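3 min read

Jeltia two-arm kit review: good arms, one nasty habit

I've had the Jeltia on my bench since July and I wanted to love it. Two arms, one base strip, and software that had me up and running before lunch. The test I keep coming back to is weighing out dried soybeans: one arm works the scale, the other pours. Sounds daft, but it shows up every weakness.

Most of the time it's lovely to watch. Then on run 37 the pouring arm lost its connection and just carried on tipping! I'd asked for 200 g and got beans all over the floor. The stop button in the app did nothing for 5 seconds - I ended up pulling the plug.

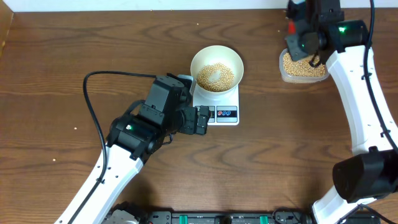 What went wrong

Ouellet, the shop I bought from, reckon it's the wrist cable working itself slack when the arm twists. I pushed mine back in and it's faulted twice more, so I'm not convinced. What bothers me is that a lost signal should mean stop, full stop. Get a proper wired cut-off switch before you let it near anything hot or sharp.

I'm giving it 2 stars until they fix that. The Ovdale is slower and uglier, but it freezes the moment you unplug a lead (I tried it, several times).

Comments (3)

beanpole: Same fault on mine. New cable helped a bit.

istham_tinkerer: Did you try the older firmware?

mugofsoup: Still finding beans under my fridge.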